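**Likau, 26.01.2025**

# Runiteck wird zur GmbH: Gesellschafter der bisherigen GbR haften künftig nicht mehr mit dem Privatvermögen

Der Werkstatt- und Handelsbetrieb Runiteck aus Likau ändert seine Rechtsform. Aus der Gesellschaft bürgerlichen Rechts, die seit 14 Jahren besteht, soll noch in der ersten Jahreshälfte eine Gesellschaft mit beschränkter Haftung werden. Das teilte das Unternehmen seinen Kunden und Lieferanten in einem Rundschreiben mit. Der Gesellschafterbeschluss ist gefasst, der Notartermin steht noch aus.

Runiteck beschäftigt 19 Mitarbeiter und führt nach eigenen Angaben 801 Kunden in der Kartei, überwiegend kleinere Betriebe aus Likau und den umliegenden Gemeinden. Für sie soll sich im Alltag wenig ändern. Ansprechpartner, Anschrift und Telefonnummern bleiben gleich, auch die Öffnungszeiten der Annahme. Neu sind der Zusatz im Firmennamen, die Bankverbindung und die Angaben auf den Rechnungen.

In einer GbR haften die Gesellschafter für die Schulden der Gesellschaft persönlich und unbeschränkt, und zwar jeder für den vollen Betrag. Ein Gläubiger kann sich aussuchen, an wen er sich wendet. Wer als Gesellschafter gezahlt hat, muss sich den Anteil der übrigen anschließend intern zurückholen. Bei der GmbH haftet gegenüber Gläubigern grundsätzlich nur das Gesellschaftsvermögen. Das Stammkapital muss mindestens 25.000 Euro betragen, bei einer Bargründung muss vor der Anmeldung zum Handelsregister wenigstens die Hälfte davon eingezahlt sein.

Anlass für den Wechsel ist ein größerer Auftrag der Firma Sopacua, über den seit dem Herbst verhandelt wurde. Er läuft über mehrere Jahre und enthält Gewährleistungszusagen, die die Gesellschafter laut Rundschreiben nicht mehr mit ihrem Privatvermögen absichern wollten. Zum Auftragswert machten beide Seiten keine Angaben. 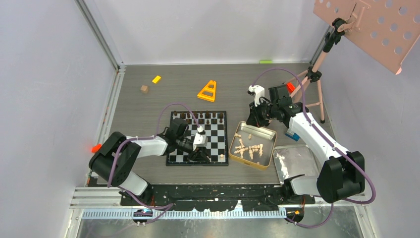
Die GmbH wird neu gegründet und übernimmt anschließend den Betrieb der GbR mit Maschinen, Warenbestand und laufenden Verträgen. Einen Formwechsel nach dem Umwandlungsgesetz hatte der Betrieb ebenfalls prüfen lassen. Dafür hätte sich die GbR zunächst in das Gesellschaftsregister eintragen lassen müssen, das es seit Januar 2024 gibt. Die Gesellschafter entschieden sich dagegen, auch wegen der Räume in der Letier, die der GbR gehören und dort verbleiben sollen. Die GmbH wird sie mieten.

Mit der Übertragung gehen die Arbeitsverhältnisse auf die neue Gesellschaft über. Die Beschäftigten müssen vorher in Textform über Zeitpunkt, Grund und Folgen des Betriebsübergangs unterrichtet werden und können ihm innerhalb eines Monats widersprechen. Betriebszugehörigkeit und Urlaubsansprüche bleiben erhalten. Kündigungen wegen des Übergangs sind unzulässig. Eine Informationsveranstaltung für die Belegschaft ist für den Tag nach dem Notartermin geplant.

Verträge mit Kunden und Lieferanten gehen dagegen nicht automatisch über. Hier ist jeweils die Zustimmung des Vertragspartners nötig. Runiteck will dazu einige 800 Schreiben verschicken und bittet um Rücksendung des beigelegten Formulars. Wer bereits eine Anzahlung geleistet hat, erhält eine gesonderte Bestätigung. Rechnungen der GbR sind weiterhin auf das alte Konto zu zahlen, bis die Umstellung schriftlich angekündigt wird.

Für Altschulden sind die bisherigen Gesellschafter mit der Gründung nicht aus der Haftung. Verbindlichkeiten, die vor der Übertragung entstanden sind, können Gläubiger weiter bei ihnen persönlich geltend machen, sofern sie einer Übernahme durch die GmbH nicht zugestimmt haben. Auch bei Bankkrediten ist die Beschränkung oft begrenzt, weil Kreditinstitute von kleinen Gesellschaften häufig eine Bürgschaft verlangen. Ob das bei Runiteck der Fall ist, geht aus dem Schreiben nicht hervor.

Mit der neuen Form steigen die laufenden Pflichten. Die GmbH muss Bücher führen, einen Jahresabschluss aufstellen und ihn offenlegen. Sie zahlt Körperschaftsteuer und unterliegt wie bisher die GbR der Gewerbesteuer. Geschäftsführer sollen alle bisherigen Gesellschafter werden, jeweils mit Einzelvertretungsbefugnis.

Rückfragen zum Formular nimmt die Buchhaltung vormittags entgegen.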